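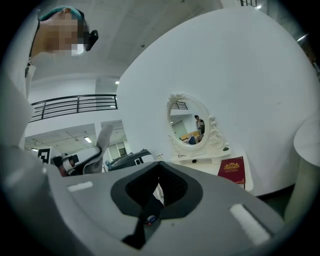 Menschen & Räume

Unten die Autos, oben die Ruhe

Die Halle der Firma Drudance in Brurkow ist hell und sehr hoch. Weiße Decke, weiße Pfeiler, und oben läuft eine Galerie mit einem schwarzen Geländer aus Metall. Unten steht ein dunkelgraues Auto, hinter ihm kommt Tageslicht durch ein Fenster. Kyung-hwa Kong hat diese Räume eingerichtet und leitet sie seit neun Jahren. Wir haben uns im Mai zweimal getroffen, das erste Mal unten, das zweite Mal oben auf der Galerie, wo man besser reden kann.

Auf die Frage, warum eine Halle für Autos zwei Ebenen braucht, lacht sie zuerst. »Sie braucht es nicht. Das Gebäude war schon so, als wir gekommen sind. Früher hat man in Brurkow Stoffe verkauft, und oben lagen die Ballen.« Der erste Architekt wollte die Galerie abreißen. Sie hat damals fünf Wochen mit ihm gestritten und am Ende gewonnen. »Ein Auto sieht man normalerweise immer von der gleichen Höhe. Von oben versteht man erst, wie das Dach in die Seite übergeht. Viele Leute gehen zuerst hinauf, auch wenn sie es gar nicht vorhatten.«

Das Geländer ist ihr wichtig. Zwischen den senkrechten Pfosten laufen waagerechte Stangen, alles ist schwarz gestrichen. Im ersten Entwurf war eine Brüstung aus Glas geplant. »Glas ist schön auf dem Plan«, sagt Kong. »Aber ich kenne das aus Arkville, dort habe ich vorher gearbeitet. Nach einer Stunde sind überall Finger darauf. Und das Schwarz gibt dem Weiß eine Linie. Ohne diese Linie weiß das Auge nicht, wo der Boden oben aufhört.«

Über das Licht spricht sie am längsten. Unter der Galerie ist eine Leuchte in die Decke eingelassen, und auch bei den Pfeilern gibt es kleine Lampen. In der ersten Zeit hatte die Halle nur Strahler, und das war nach ihrer Meinung ein Fehler. »Der Lack hatte lauter Punkte, wie Sterne. Die Kunden haben die Lampen angesehen und kein Auto.« Der Lichtplaner Blair Jardine aus Kershaw hat ihr dann geraten, größere Flächen zu nehmen und das Fenster mitarbeiten zu lassen. Er kam mit einem Stück Karton und hielt es eine halbe Stunde lang neben eine Motorhaube. »Ich dachte, was macht er denn da. Danach habe ich es selbst gesehen — die Kante vom Karton war im Lack eine weiche Linie, und man konnte die ganze Form lesen.«

Ein dunkles Auto ist in einem weißen Raum dankbar, erklärt sie weiter, aber auch streng. Die runden Flächen glänzen, und man erkennt jede Spur von einem Tuch. Darum wird in der Halle nach einer festen Ordnung geputzt: erst die Decke und die Lampen, dann die Galerie, dann die Autos, zuletzt der Boden. Für den Lack benutzt ihr Team nur Tücher, die vorher mehrmals gewaschen wurden. Neue Tücher kommen ein halbes Jahr lang in die Küche. »Dort dürfen sie lernen«, sagt sie.

Wie viele Autos dürfen in so einem Raum stehen? Kong möchte darauf keine Zahl geben. Es hänge davon ab, ob man um jedes Auto ganz herumgehen kann, auch zu zweit und im Gespräch. Die Halle hat im Erdgeschoss 500 Quadratmeter, und der Verkauf hätte gern mehr davon gefüllt. Darüber gibt es jedes Jahr die gleiche Diskussion. »Ich sage dann, bitte kommen Sie herunter und öffnen Sie alle Türen gleichzeitig. Dann ist die Diskussion meistens kürzer.«

Umgestellt wird immer am Abend, wenn geschlossen ist. Die Autos werden von Hand geschoben, ganz langsam, eine Person lenkt und die anderen gehen mit. Am schwierigsten sind die Pfeiler. Einmal blieb zwischen Spiegel und Pfeiler so wenig Platz, dass alle stehen blieben und eine Weile gar nichts mehr taten. »Wir haben den Spiegel eingeklappt«, sagt Kong. »Das ist die ganze Geschichte. Aber es hat gedauert, bis jemand diese Idee hatte.«

Als Kind in einer Wohnung mit 29 Quadratmetern hat sie gelernt, Möbel zu rücken. Ihre Mutter stellte das Zimmer in jeder Jahreszeit anders auf, und die Tochter musste an der Tür stehen und sagen, ob es besser ist. Das macht sie in Brurkow heute noch so. Sie stellt sich an den Eingang, schaut eine Zeit lang und geht dann hinauf zum Geländer, um es noch einmal von oben zu prüfen.

Für den Herbst plant sie Sitzplätze auf der Galerie, mit niedrigen Sesseln und dem Blick nach unten. Über die Farbe ist noch nicht entschieden. Sie selbst möchte ein helles Grau, der Verkauf möchte Rot.

Das Gespräch wurde für diesen Text gekürzt. Stand: 06.06.2025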